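4.2 Where people slowed down: the memory slots

I'll admit I went into this part of the study expecting the processor to be the thing everyone worried about. It's shiny, it's expensive, and everybody who has ever watched a repair video has been told to keep their thumbs off it. But when Beatrice Simiyu and I went back over our notes from the Dutbridge repair evenings, the memory slots came up again and again. We logged 138 pauses (a pause being any stop of 5 seconds or more with the hands off the work), and the slots had more of them than any other part of the board.

A lot of this comes down to feel, I think. You line up the notch, you push, and then you have to push quite a bit harder than seems polite. One of our newer people, Ilir Vasić, told us he was "waiting for the crack." He'd had the machine open on the bench since 6, with the board still in its metal case, and he took the same stick out twice to look at the contacts before he'd commit.
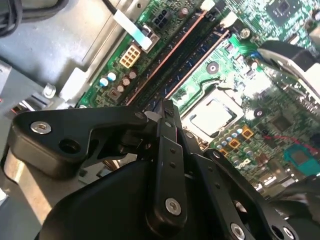

The latches didn't help either. On the kind of board shown in Figure 3, a green desktop board with white clips at the far ends of its two slots, beginners tended to watch the clip and forget the other end of the stick. Atieno Mollel spotted this well before I did and started asking people to press one end, then the other, and say out loud when they felt it seat. I was skeptical (it sounded a bit like summer camp!) but the pauses got shorter the very next Monday, and we kept it for the remaining sessions.

Figure 3. Desktop motherboard in its open chassis, memory slots apparently empty, processor held in the socket at center.

We should be careful here – our group was small, and most of them had already handled at least one old Walmont desktop before joining. Obadia Rugemalira's point, which I've come around to, is that a pause isn't always a bad sign. Some people stopped to check the notch, and that's exactly what we'd want them to do. We come back to the difference between checking and plain hesitation in Section 5.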